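Project report, final version, May 4, 2026

# Oil or Lacquer? Wear and Upkeep of Wooden Floors in Shared Housing

## Background

Huerta House is a shared student building in Traritham. Most of its rooms have wooden floors, laid in 2000 when the building was turned from offices into housing. The floors had been lacquered the whole time. In the last few years the lacquer in the busiest rooms had worn through in patches, mainly inside the doors and under desk chairs, and the housing office had to decide whether to lacquer again or change to oil.

Our group was asked to compare the two for a course in building maintenance. We had one term for the testing and could not follow a floor for years, so the report deals with early wear, cleaning and small repairs. It does not say which finish lasts longer.

## Rooms and finishes

We were given six rooms. Three were sanded and oiled with Gronel, a hard oil that goes on in two thin coats. The other three were sanded and lacquered with Loler, a water-based lacquer in a satin sheen. The same contractor did all the sanding.

We tried to match the rooms in pairs. Each pair had the same kind of use: one pair of bedrooms, one pair of study rooms, one pair of common rooms. The common rooms were the weakest match. One has a door to the yard and gets more grit than the other, and we did not have a better choice.

The rooms were used as normal for 10 weeks. The first of those weeks fell in November, so the floors saw wet shoes and road salt from the start.

## What we recorded

Once a week we went through every room with the same form. We noted scratches that could be felt with a fingernail, dull areas, stains and gaps between boards. We marked the positions on a floor plan so that the same scratch would not be entered again the next week.

We also asked the residents to write down each time they cleaned the floor and what they used. This worked well in the bedrooms and badly in the common rooms, where the sheet went missing and had to be replaced. For the common rooms we relied on the cleaning staff's own log.

At the end of the period we made a small repair in every room. In the oiled rooms we rubbed the worst spot with a fine pad and added fresh oil. In the lacquered rooms we sanded the spot lightly and brushed on new lacquer.

## Results

### Scratches

The lacquered floors had fewer scratches than the oiled floors in all pairs. The difference was clearest in the study rooms, where chairs are dragged all day. However, the scratches in the lacquer were easier to see. They showed as pale lines, and they caught the light from the windows in the afternoon. The scratches in the oiled floors were often deeper but closer to the color of the wood around them.

Felt pads were put on the chairs in both study rooms halfway through the term. New scratches dropped off in both rooms after that. We should have put the pads on at the start or left them off until the end, because the change makes the later weeks harder to compare with the earlier ones.

### Stains

Coffee and tea left overnight marked the oiled floors. Most of the marks came out with floor soap and a second wipe. One dark ring in the oiled common room, next to the radiator, did not come out and was the spot we chose for the repair. The lacquered floors had no stains that stayed after normal cleaning.

### Cleaning

Residents found the lacquered floors easier. They could be vacuumed and wiped with a damp mop and any mild cleaner. The oiled floors needed a special soap, and two residents used kitchen spray instead because the soap was kept in a locked closet on another floor. The spray left dull areas that were still there at the end of the period.

### Repairs

The oil repairs blended in. After a day of drying we had to check the floor plan to find two of them. The lacquer repairs were all visible, with an edge around the new lacquer and a slightly higher shine. The contractor told us this was normal and that a lacquered floor should be redone wall to wall if looks matter.

Gaps between boards opened in every room once the heating came on. We saw no link to the finish.

## Discussion

The choice depends on who will look after the floor. Oil asks for the right soap and a fresh coat now and then, but a damaged spot can be fixed in an afternoon while the room stays furnished. Lacquer asks for very little from week to week. When it does wear through, the room has to be emptied and sanded.

In a building where residents change every year, we think the weekly care counts for more. People who stay for two terms are unlikely to learn the rules for an oiled floor, and the kitchen spray shows what happens then. The common rooms are a different case. They are cleaned by staff who already have the soap, and they take the kind of damage that oil handles well.

## Recommendation

- Lacquer in bedrooms and study rooms, with felt pads on all chairs from the first day.
- Oil in the common rooms, cleaned by staff only.
- A door mat inside the yard door, longer than the one in use now.
- Floor soap kept on the same floor as the rooms that need it.

The full forms and floor plans are in the appendix.
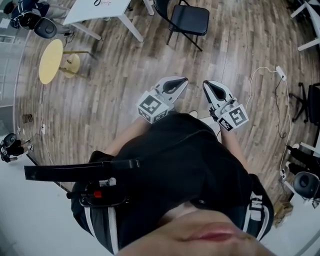
Fulgencio Arellano wrote, after reading the draft, that he agreed about the bedrooms but would not oil the common room by the yard until the mat had been changed, and he asked whether the dark ring by the radiator had come back after the repair. We checked again before handing in the report, and it had not.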